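Blog > Family History > Wiltcombe

10/5/22

I finally got through the Wiltcombe parish papers. Dorothy Inskip sent me copies in September, and I had put them off because her last batch took me most of the summer.

The man I was after is Thomas, my great-great-grandfather's brother. The family story has him leaving for Ernton at 20 with no money. The baptism entry says 1864, so he was 21 when he signed the lease on Clitgate farm, and somebody paid the first year's rent for him. I think it was his uncle. The uncle's name is on the back of the lease, spelled two ways.

I read everything twice and marked the lines with our surname. 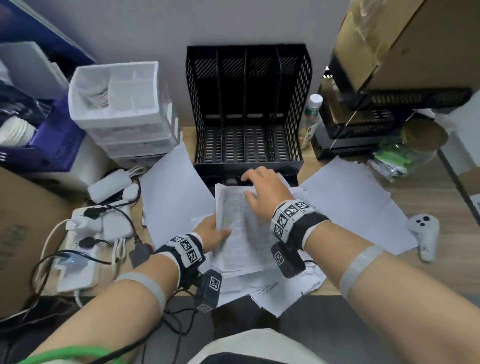

The rent book stops after four years and I don't know where he went next. Kieran Dawber thinks he moved in with his wife's people. I have written to the Ernton records office to ask about the later leases.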